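Bindier Greifer im Test: leider mit Aussetzern

Kurz und knapp, muss gleich wieder rüber. Wir haben den Zweifinger-Greifer von Bindier jetzt 3 Wochen am Arm, Aufgabe: Tisch sauber machen, Becher umsetzen. Montage easy, Doku mager. Krafteinstellung fein genug, auch für weiches Zeug.

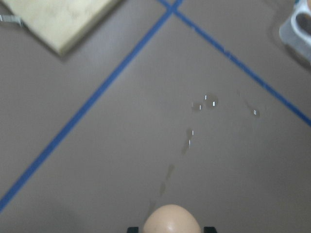

Das Problem ist der Wiederanlauf nach Not-Halt. Zwei Mal ging der Greifer beim Quittieren von selber auf — ohne Befehl! Silvan Eberhard hatte die Finger knapp daneben. Nix passiert, aber sowas darf nicht sein. Support sagt: Firmware. Update drauf, danach 9 Tage Ruhe, dann wieder. Im Log nur Fehler 720, steht nirgends im Handbuch.

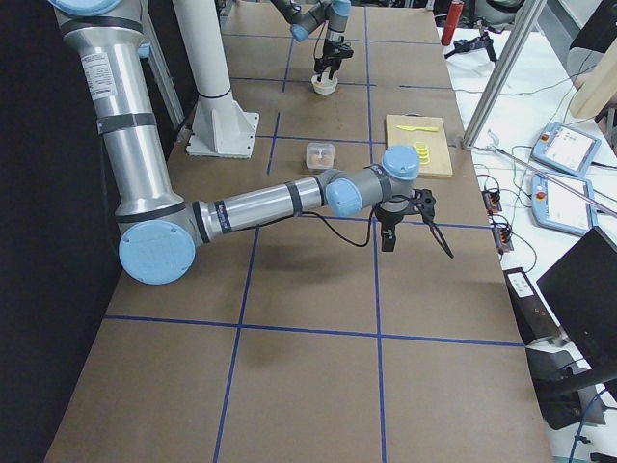 Bei uns gilt jetzt: quittieren nur, wenn keiner am Tisch steht, Pendant in der Hand. Nervt bei zwei Armen natürlich doppelt. Das Kabel am Greifer könnte auch kürzer sein, und der Steker sitzt blöd.

Fazit: Mechanik gut, Software nicht fertig. 2 von 5 Punkten. Seraina Koller hat reklamiert, Antwort steht aus.

Zuletzt aktualisiert: 9. Februar 2019

Kontakt | © Wasalier | Nach oben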